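Trollero pool opens its doors again in July

Good news for swimmers in Trollero! The town's outdoor pool is set to open again in July after two summers behind locked gates, and the first batch of season passes has already gone. All 400 were snapped up before lunch, which says plenty about how much people here have missed it.

The pool has a new liner, warmer showers and a proper ramp into the shallow end. Yeon, the building firm that took on the work, also saved the old blue tiles along the café wall — a lovely touch for anyone who learned to swim beneath them.

Towels will be for hire at the front desk for the first time, so a dip on the way home from work no longer means packing a bag in the morning. The laundry side is going to Sturia, a small firm on the Stullel road. 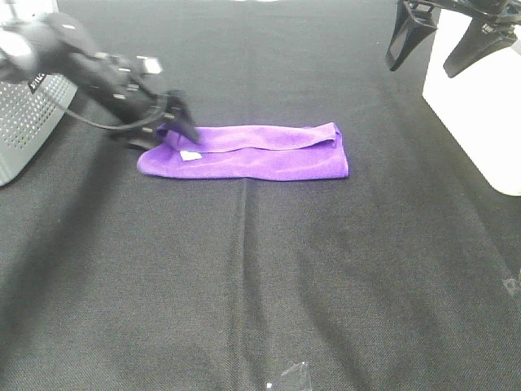
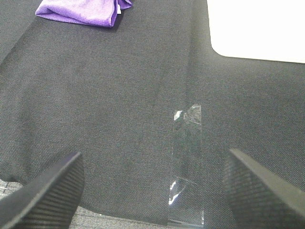
A purple towel in the first picture, dark charcoal-grey fabric in both.

Times and lessons

Early swims start at 6.30am, with family sessions through the afternoon and lanes roped off again in the evening. Children's lessons will run in the mornings once school breaks up, and there are 60 places to begin with. A second block should follow in August if enough teachers can be found.

The bus from Stullel will stop right outside the gates all summer, and there is a new bike rack by the entrance. The café will be serving its famous cheese toasties too — hooray! More season passes go on sale at the front desk next month, and single swims can be paid for on the day.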